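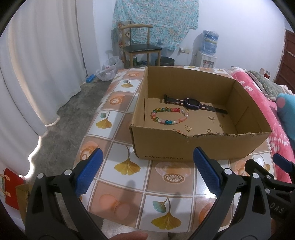 The Slow Pleasure of Posting a Parcel

My grandmother kept her string in a biscuit tin on top of the fridge, and every birthday in the family began with somebody being sent to fetch the kitchen stool. She had lengths of every colour in there, wound into neat figure eights, along with flattened brown paper that had already been to Perth and back. A parcel from Gran might have somebody else's address showing through under her own handwriting, and you learned to love it for that.

I thought of the tin again last December, when I stood in the queue at the Bristville post office with a fruitcake under one arm and a rather badly wrapped hot water bottle cover under the other. The line went out past the greeting cards and along the footpath as far as the chemist, and I'm bound to say I had a lovely time. The woman in front was sending gumnut wreaths to a sister in Norway. The fellow behind had a fishing reel for his grandson and wanted to tell me all about it, which he did, twice, and I learned a good deal about flathead.

We are always being told that nobody writes letters any more, and I suppose that's mostly true, but parcels have gone the other way entirely. Most of what lands on the verandah these days is something we ordered for ourselves at ten o'clock at night. It comes quickly and we're glad of it. Still, a thing you bought is a different creature from a thing somebody chose for you, carried home, worried over, and packed with pages of last week's paper so it wouldn't rattle.

Gerd Görtz has run the little stationery and packing counter at Fondarton for longer than he cares to add up, and he has firm views on rattling. "Pick it up and give it a gentle shake," he told me, when I drove over to see him on a wet afternoon. "If you can hear it, go back and do it again." He keeps used cartons out the back, sorted by size, and gives them away to anyone who asks. He is especially fond of a good apple box. He is less fond of shoeboxes (the lids bow, he says, and the corners go) but he'll tape one up for you if you've got your heart set on it.

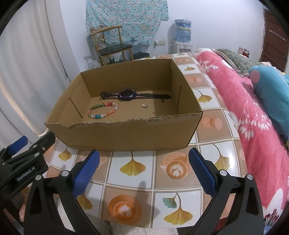

His shop sits between the bakery and the old bank, and the smell of cinnamon scrolls comes right through the wall, so I wouldn't recommend going in hungry. He poured us each a mug of tea and brought out his ledger, a long green book in which he has written down the more unusual things people have asked him to pack. It has 207 entries. There's a set of bagpipes, a sourdough starter, a wedding veil, a garden gnome travelling to meet its twin, and one half of a chess set, the other half having gone on ahead by accident the year before.

My favourite was entry 87, a jar of beach sand. A young bloke had been posted inland to Nornau for work, and his mum wanted him to have a bit of home on the windowsill. Gerd wrapped the jar in a tea towel, then in a jumper, then in another jumper, and the postage came to more than the jumpers had cost at the op shop. He says the lad wrote back to thank him for the knitwear.

There is an art to the filling, of course. Gran favoured socks, rolled tight and poked into the gaps, so that you had a second present without quite realising it. My aunt was a popcorn woman until the summer the ants found out. I like crumpled newspaper myself, preferably the local one, because half the fun at the other end is smoothing it flat and reading about the lawn bowls. When I lived away for 2 years in my twenties, I kept up with the whole district that way, if a little out of order, and I once read the second part of a long argument about a roundabout without ever finding the first.

Then there's the note. Gerd reckons it should go in last, right on top, where it will be found before the scissors do any damage. I've always tucked mine down the side. We talked about this for quite some time and neither of us budged.

I came home with an apple box on the back seat, a ball of proper cotton string and a paper bag of scrolls, minus one. The box is going to my niece at college, as soon as I've decided what to put in it. So far there's a jar of plum jam and a pair of socks, rolled tight.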